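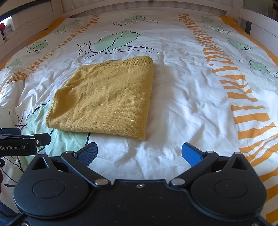
Ralia Hospital to open new short-stay ward in August

February 21, 2022

Patients coming in for planned operations at Ralia Hospital will soon have a ward of their own, and staff there say they could hardly be more pleased about it. The Gouveia Ward, on the second floor of the Tridton Road building, will look after people who need to stay for one or two nights, and it is due to welcome its first patients in August.

Until now, anyone having a hip, hernia or gallbladder operation has shared space with the general medical wards, which has sometimes meant a late cancellation when the winter months got busy (and plenty of disappointment for families who had already packed a bag and arranged the lifts home). The new ward will have its own nursing team, led by a ward manager and working day and night, and its beds will be kept for planned surgery all year round.

Almost 200 former patients and relatives filled in a survey last year, and a good many of their wishes have found their way into the plans, among them quieter nights, later visiting and a proper place to sit with a cup of tea. Visitors will be welcome until 8 in the evening.

Recruitment for nurses and healthcare assistants is open now, and the hospital would love to hear from people returning to the job after a break. The 102 bus from Ostska stops right outside the main entrance.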